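3月の平日、Umiaのラボ公開日に行ってきました。ロボットアームに家事や接客のしぐさを覚えさせるための「お手本」をひたすら集めている部屋があると聞いて、ずっと見たかったんです。申し込みのメールを送ったのが受付開始から6分後。それでも午前の回はもう埋まっていて、午後の回にぎりぎり滑り込みました。

駅からはバスで11分。降りたら目の前が倉庫のような建物で、入口の案内板が小さくて一度通り過ぎました。これから行く人は、バス停の向かいの青い扉です。

## まず座学、でも短い

最初に会議室で学習の仕組みの説明がありました。ここで集めているのは、人がアームを遠隔で操って作業した記録です。カメラ映像と関節の角度、グリッパーの開き具合が同じ時刻にそろえて保存され、一回分の作業がまるごと一つの例になります。これを学習システムに食べさせて、見たことのない並べ方でも動けるようにする、というのが狙い。

説明してくれたスタッフさんがよかったのは、すぐ「では見に行きましょう」と切り上げてくれたところ。スライドは数枚で、あとは全部現場でした。ありがたい!

## 軽食コーナーの机

収集用の机はいくつかあって、私がいちばん長く張りついていたのがPanisと呼ばれている課題の机です。売店の軽食コーナーを机の上に作って、品物をトレーにのせていく練習をさせています。パンもボトルもお菓子も一つの机にぎゅっと集まっていて、これが見ていて楽しい。

アームは二本。左右を別々に動かせるので、片方で押さえてもう片方でつまむ、といった動きも記録できるそうです。操作する人は少し離れた席で、手元の操作器を握っています。操作器を傾けるとアームも傾く、その遅れのなさに見学者から声が上がっていました(私も上げました)。
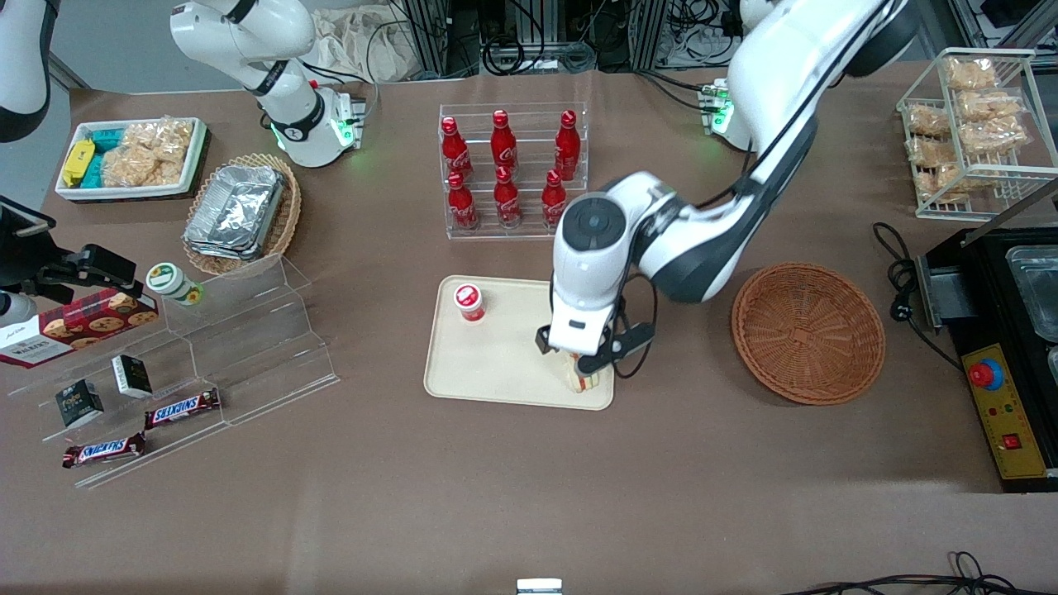

*Panisの机。クリーム色のトレーに、白いふたのカップとサンドイッチらしき包み*

透明な包装のパンは、かなりの難物だそうです。光が反射してカメラから輪郭が見えにくいうえに、強くつかめばつぶれるし、弱いと袋だけが滑る。赤いボトルのように形がはっきりしたものとは、指の閉じ方がまるで違います。操作する人も最初は何度もつぶすので、新人さんにはまずパンから触ってもらうと話していました。

棚が透明なのも気になって質問してみました。アクリルの段になった台は、人間なら縁の反射で何となく高さがわかりますが、奥行きを測るセンサーには苦手な相手なのだとか。それなら不透明な棚に替えればいいのにと思いますよね。でも実際の店には透明な什器がいくらでもあるから、そのまま使うのだそうです。なるほどなあ。

## 一回の記録ができるまで

流れを聞き書きしておきます。

1. 画面に指示文が出る(「包みを一つトレーに置く」など)
2. 机の上の配置を指示に合わせて直す
3. 操作する人が開始の合図を出して作業
4. 終わったら、成功か失敗か、やり直しを含むかを札付けする
5. 別の人が映像を見直して、札が合っているか確かめる

意外だったのは4番で、失敗した回も消さないこと。つかみ損ねて、いったん離して、もう一度つかんだ回はむしろ大事に取っておくそうです。きれいな成功例だけで学ばせると、ちょっとずれたときに立て直せなくなるから。私は仕事で検品の手順書を書いているのですが、うちの手順書には立て直し方がほとんど書いてないなと、妙なところで反省しました。

一つの指示につき、目標は100回。見学した日のPanisの机では、ある指示が73回まで進んでいると教えてもらいました。数字だけ聞くと単調そうですが、毎回品物の位置や向きを少しずつ変えるので、操作する側はけっこう頭を使うようです。置き場所を人が適当に決めると、いつのまにか癖が出る。そこでRornicoという社内の道具が配置の案を出してくれます。画面をのぞかせてもらったら、素朴な格子に色つきの丸が並んでいるだけで、でもそれがいい感じでした。

## 操作体験

お待ちかねの体験は、別の部屋のXabaという練習用の台で。一人約6分、積み木を箱に入れるだけです。だけなんですが、難しい!自分の手なら見なくてもできるのに、指先の感触がないと、つかめたのかどうか目で確かめるしかないんですね。最初の一個は箱の手前に落とし、二個目は縁に引っかけ、三個目でやっと入りました。

隣の台の中学生くらいの子は、するすると全部入れていました。コツを聞いたら「早く閉じないで、真上で一回止まる」と。やってみたら本当に入る。あとでスタッフさんにその話をしたら、操作の研修でもまったく同じことを教えているそうです。

## 細かいメモ

- 収集室の中は静かです。質問は操作の合間にどうぞ、とのこと。
- 上着は入口のフックへ。袖や紐が机まわりのケーブルに引っかかるのを防ぐためです。
- 学習済みのモデルが自分で動くデモもありました。包みに近づくまでは人よりゆっくりで、つかむ瞬間の迷い方が人間くさくて好きでした。
- 売店はありません。パンを見続けたあとなので、帰りにバス停の先のパン屋でサンドイッチを買いました。

次の公開は夏の予定だそうで、今度は布をたたむ机が増えるかもしれないと聞きました。午前の回を狙って、また申し込みます。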